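To: floor-talk list
From: Raghda Kanaan
Date: 10 October 2019
Subject: Re: [floor-talk] Arm trial at Brurnthorpe, what to expect

Replying to the list and not just to the office, because I got the same four questions in the break room this morning and I'd like to answer them in one place.

First the part of the notice I'm replying to, for people on second shift who say it never reached them:

> As most of you know, Dritmont will be trialing an automated
> pick-and-place arm at the Brurnthorpe prep site through the end
> of the quarter. The arm will take over the most repetitive
> picking tasks and free team members for higher-value work.
> No positions are affected by the trial. We expect the arm to
> handle a mixed range of items from day one, with light
> supervision. Please give the Golonden installers your full
> cooperation and direct any questions to your shift lead.

I am a shift lead, so the questions have been directed. I don't have answers to most of them and I'd like the office to stop writing as if I did.

"Free team members for higher-value work." What work? I have asked twice. The first time I was told that quality checking would expand. We already check. Everybody on the line checks, that's what your eyes are doing while your hands are going. If checking becomes its own job, then somebody is going to stand in one spot for a whole shift and look, and I want to know if that person gets moved around like we do now or if they stay there. Anyone who has done a long stretch on the end station knows which one of those your neck can live with. The second time I asked, I was told it was too early to say. Fine, but then it's too early to put it in a notice.

"Light supervision." I was over there for most of two shifts and I would not use that word. The arm does a move, and a person is close by for it. The person resets the table. If it doesn't like where something is, the person shifts it over and it goes again. Maybe that gets better, I'm told it will. But right now that's one of our people tied to one arm, and the picking rate for that person is whatever the arm feels like doing. If anybody is going to put those hours in the trial report as "supervision" and the picks in as "arm output," I want both numbers on the same line of the same page.

The target on the whiteboard over there says 200 picks an hour. A decent picker at Brurnthorpe does more than that on an ordinary day, with a conversation going. I'm told the point is that the arm doesn't get tired. Sure. The person next to it does.
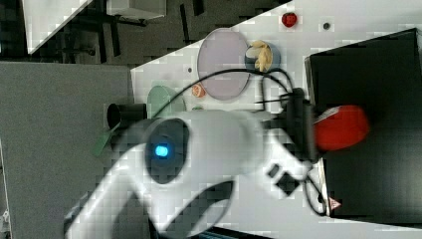

The thing I keep coming back to is "a mixed range of items from day one." Mixed is the whole problem. Anybody can pick the same hard thing out of the same corner all day, and we have had machines for that kind of work for years without a notice going around. What we do at prep is soft, small, slippery, a bit squashed, on its side, stuck to the one next to it. You know by feel if it's turned. You don't think about it, you just don't put that one in. I asked the Golonden people what happens with a piece that's the right shape and has gone off, and the answer was that this would be "an upstream check." Upstream is us. So there's a job, and it isn't in the notice either.

To be fair to them, the Golonden crew were polite and they didn't oversell it to my face. One of them told me straight out that fruit is hard and that he would have started with something else. I don't know who picked fruit. I'd like to.

I'll also say that there is a part of this I'd be glad to see go to a machine. The tub transfers at the start of shift are hard on people's wrists, and we've had complaints about them for as long as I've been a lead. If Dritmont had come to us and said, what do you hate most, what hurts, I think they would have gotten an earful about the tubs and they would have gotten a lot more goodwill too. The tubs aren't in the trial. I asked. They're too heavy for this model.

On "no positions are affected by the trial." Read that one slowly. It says the trial. It doesn't say anything about what comes after it. There are 40 people on the picking rota between the two shifts, and I had several of them ask me about the next quarter, and I had nothing to tell them. When the Yakubu site got its new wrapping line, people there heard the same sentence, nearly word for word. No one was let go, that's true. What happened is that when people left they weren't replaced, and the evening crew got thinner until it was folded into the day crew, and folks who had built child care and second jobs around evenings had to work it out on their own. I was one of the ones who moved over here when that happened. So when somebody says I'm being negative, I'm going on what I saw the last time.

Then the training. We were told there would be training for everybody near the arm. So far it's been 2 people, for part of a morning, and what they learned was where to stand and how to stop it. I'm glad they know that. But everybody who walks through there should know it, including the cleaning crew, who are not on this list and did not get the notice. Please don't answer this by telling me there's a sign.

And if there is going to be real training, how to set the thing up, how to teach it a new item, how to fix it when it gets stuck, then I want that posted as a job with a grade and a rate, and open to both shifts. What I don't want is for it to go quietly to whoever happens to be standing there, at picker pay, and then a year from now the rate for it is set because somebody was already doing it for that.

So what I'm asking for, in writing, to this list:

1. What the higher-value work is, and who does it, and at what rate.

2. Person-hours next to the arm counted and reported together with the picks.

3. The stop procedure shown to every person who passes through the area, on every shift, cleaning included.

4. Some sentence about what happens to the rota after the trial. If the answer is that it hasn't been decided, then say that it hasn't been decided.

5. Somebody to look at the tubs.

People have asked me whether they should cooperate. Yes, do. Don't mess with the table, don't slow it down on purpose, don't get clever. If it does badly I want it to do badly by itself. Write down what you see when you're on it: how often you had to step in, what for, how long it took. There's a blue notebook in the drawer under the shift phone. Put your initials or don't, I don't mind.

To whoever wrote the notice, I'm not against the arm. I'm against finding out what my crew's job is from the same email they do. I'm on days through the end of October and you can come by, the break room is item 116 on the site map if you've never been.

Raghda Kanaan
Shift lead, prep, Brurnthorpe

_______________________________________________
floor-talk mailing list
To leave the list, send a message with the word "leave" in the subject line.
Replies go to everyone on the list.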